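Search this notebook Search Clear

11th May

Spent the morning going through our cell rules with Aurelia before the Utari task set starts. The old sheet dates from February and half of it was written for a fenced cell, so it needed a proper look.

Agreed changes:

Speed cap for shared work stays at 100 mm/s whenever a person is inside the taped line. Brayden wanted it higher for the long reaches. I said no until we have redone the stopping distance measurements – the last ones were taken with the old wrist fitted.

Before enabling the arm, whoever is running says "arm live" out loud and waits for an answer. Applies even if you think you're alone.

One person resets the dishes, and that person has the pendant in hand while doing it. No reaching in under a held arm to nudge a bowl.

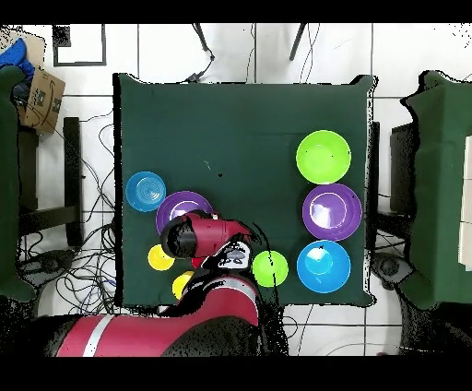 Cables are the weak spot. The rule says no loose runs in the walkway and we are not meeting it. I've asked for 42 metres of floor cover from Begović. Until it comes, walk around the tangle and don't step over it with your hands full.

Log entries: Brayden checked the stop log against the run sheets. 281 runs, 192 with the operator's initials filled in. Not good enough. From now on a run without initials gets left out of the set, whatever the result was. Aurelia will add the field to the Ginditel form so it can't be skipped.

Still undecided: whether a near miss with a dish counts as a reportable stop. My view is yes if the operator hit the button, no if the arm halted by itself and stayed inside its limits. Aurelia would report both. Will ask Zirkaso how they word theirs.

To do: reprint the sheet, new colour for the tape on the line (the grey is hard to see), redo stopping distances at three payloads.

Recent entries
Wrist swap and recalibration
Pendant battery notes
Stopping distance measurements, February
Dish grasping, first trials

This site uses cookies to keep you signed in. Accept Manage settings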